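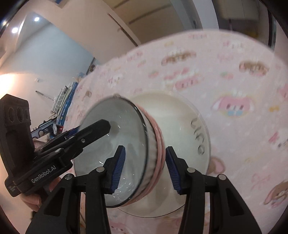
Standamex Grirnero 300 Undercounter Water Softener

Home / Kitchen Plumbing / Softeners / Grirnero 300

Item status: In stock, ships Tuesday

The Grirnero 300 is a compact ion-exchange softener for a single kitchen line. It fits in a standard sink base cabinet and treats the cold supply before it reaches the faucet, the dishwasher, or both. Softened water leaves less scale on dishes, glassware and heating elements. The unit does not filter sediment, chlorine or lead. For those, install a Lenihan inline cartridge ahead of the softener inlet.

Operation

Regeneration is metered. The control head measures water use and starts a cycle when the set volume is reached. The factory setting is 228 gallons, which suits moderately hard water. For harder water, lower the setting with the dial under the lid. A full cycle takes 95 minutes and sends brine to the drain. Untreated water remains available at the tap during this time. A manual start button is located beside the dial.

Specifications

Model: Grirnero 300
Capacity between cycles: 228 gallons at factory setting
Cycle time: 95 minutes
Salt per cycle: about 3 pounds
Salt type: pellet or coarse solar salt; do not use rock salt or block salt
Connections: threaded, both ports on rear
Water supply: cold only
Power: plug-in adapter, included
Mounting: freestanding, level floor required

In the box

Softener with control head
Bypass valve
Drain hose and clamp
Power adapter
Hardness test strips
Installation manual

Braided supply lines are not included. Stakeck push-fit lines can be used with the adapter kit, sold separately.

Installation notes

Shut off the cold supply and open the faucet to relieve pressure. Fit the bypass valve before connecting the lines. The drain hose must end above the flood rim of the drain it empties into, with an air gap. Run one manual cycle before first use, then flush the faucet until the water runs clear.

Dishwashers with a built-in softener should have that function turned off or set to its lowest level. Less detergent is normally needed with soft water. Cloudy glassware that does not clear with vinegar is likely etched, and softening will not reverse it.

Maintenance

Check the salt level monthly and keep it above the line molded inside the tank. Break up any salt crust with a blunt plastic tool. Clean the injector screen once a year.

Replacement parts

Injector screen and gasket set
Resin refill
Lid with dial cover
Drain hose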